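I've had the Quan ottoman from Andville for eight months now, since September, and I've changed my mind about it twice, so it's probably time to write something down.

First, the price. I paid $241 for mine, and there was a smaller one for $100 less that I almost bought. Glad I didn't! We have a short couch and a small living room, and the ottoman ends up being extra seating, a place for the tray on movie nights, and (most days, let's be real) the spot where I fold clothes. I used to fold on the bed, but the bedspread slides around and everything ends up crooked.

The gray fabric is the best part for me. It has a fine weave with just enough grip that slippery workout stuff stays where you put it. You can lay something out long, smooth it with your hand, go find the hangers, and come back to it still lined up. The edges are softly rounded too, so no hard corner for my shins. My old coffee table was brutal that way.

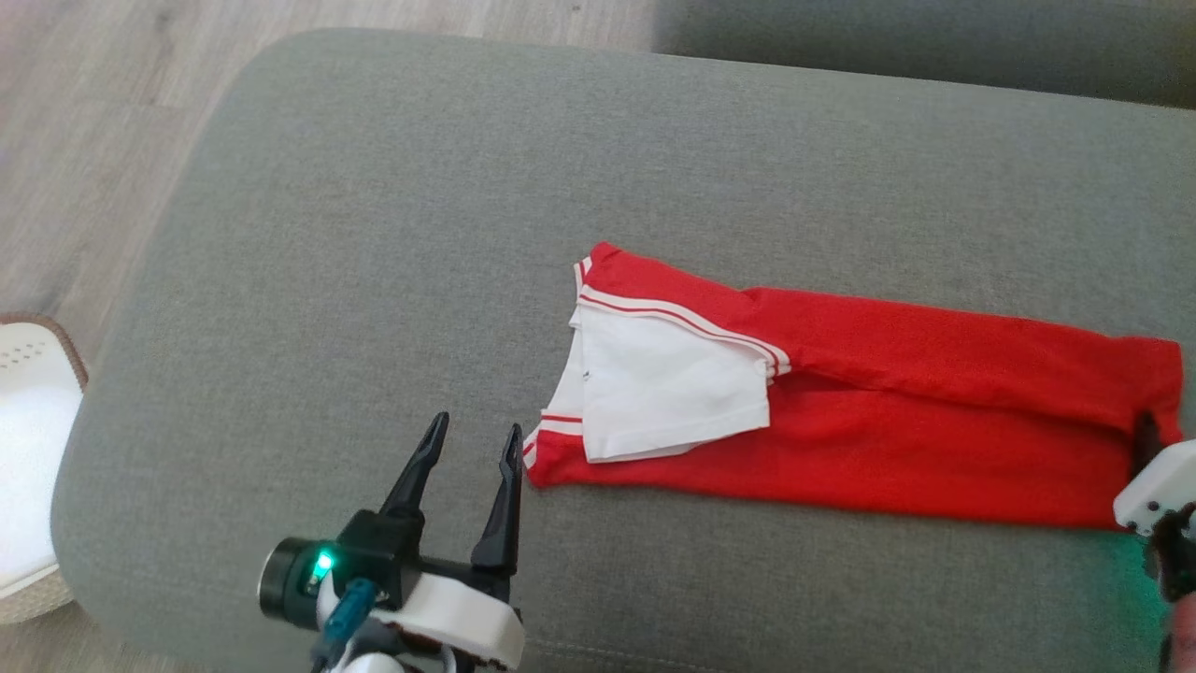 *Red with white stripes, folded the long way on the gray.*

Now the complaints. It shows lint. Not terribly, but a load of white towels leaves fuzz all over it and I'm out there with the sticky roller before anybody sits down. It's also a little low for folding if you're tall. I do a small load kneeling on the rug and it's fine, but a big one gets to my back, and then I move to the kitchen counter and grumble.

Delivery was slow. Andville said a week and it took closer to three, with one very vague email in between. The box was in good shape when it finally came, and the feet screwed on by hand in a few minutes.

I did look at the Pesura one, which is cheaper, but the cover felt scratchy in the store and I couldn't picture putting my bare feet on it every night.

Four stars from me. I'd buy it again in the same gray, and I'd order the lint roller refills at the same time.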